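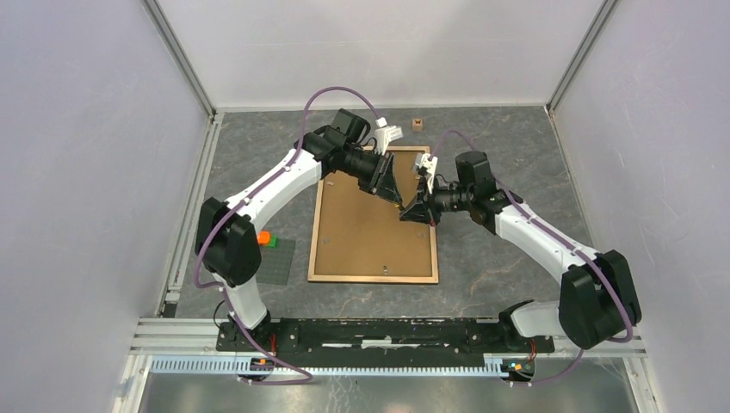 Our supervisor's first remark on the draft was that we had written far too much about bread and hardly anything about the people who buy it, and that a reader from outside Nallness would want to know why a town this size worries about losing a bakery at all. It was a fair remark, and this version of the report tries to make up for it – though there is still plenty of bread, because we could not help ourselves.

Traltalen Street and Its Bakeries
Student project report, submitted 2/16/20

1. How we came to the subject

Traltalen Street runs downhill from the old market hall to the river, and anyone who grew up in Nallness has stood in a line there with cold feet and a coin in a mitten. When our group sat down to choose a subject, we spent most of the first meeting talking about what our grandparents used to send us to buy, and by the end of it we more or less had our question. Do people still shop for bread on the street, and if they do, what keeps them coming when the supermarket on Pravon Road is cheaper and has parking?

Two bakeries are left. Marín is the older one, at the top of the street, with the green door that sticks. The other is a newer shop near the bridge that sells mostly rolls and sweet things and does very well with the school crowd.

2. What we did

We made a short paper questionnaire and left it on the counter of both shops through June. We got 289 of them back, a good many with flour or butter on them, and we read every one. We also sat down for longer talks with customers who had ticked the box saying they were willing, and these turned out to be the best part of the whole project. One lady kept two of us for an entire afternoon and sent us home with plum jam.

The questionnaire had a weak spot we should admit to. We asked "How often do you shop here?" and gave the choices as daily, weekly or rarely, and a lot of people wrote their own answer in the margin, such as "when my sister visits" or "every day but not in Lent." We put these in a group of their own, but we would word the question differently next time.

3. What people told us

Price came up less than we expected. Of the people who answered, 52 named it as a reason to shop somewhere else, and several of those said in the next line that they came anyway. What people wrote about at length was the walk, the talk at the counter, and being known. Older customers at Marín often mentioned that a loaf would be kept back for them if they were late. Younger ones at the bridge shop wrote more about opening hours, and quite a few wished it stayed open past four.

The rye loaf at Marín deserves its own paragraph. It is dense and a little sour and keeps for a week in a cloth, and people have strong feelings about whether the crust has changed. We heard that the old oven made it darker. We also heard, just as firmly, that it has always been exactly the same.

4. Where the report falls short

We only reached people who were already in the shops, so those who have stopped coming are missing, and their reasons might be quite different. We had hoped to leave forms at the supermarket too, but permission came after we had finished collecting. Anyone taking this up after us should ask for it early – and should bring more pencils than seems sensible.

The blank questionnaire and the full table of answers are in the appendix, with the margin notes typed out as they were written.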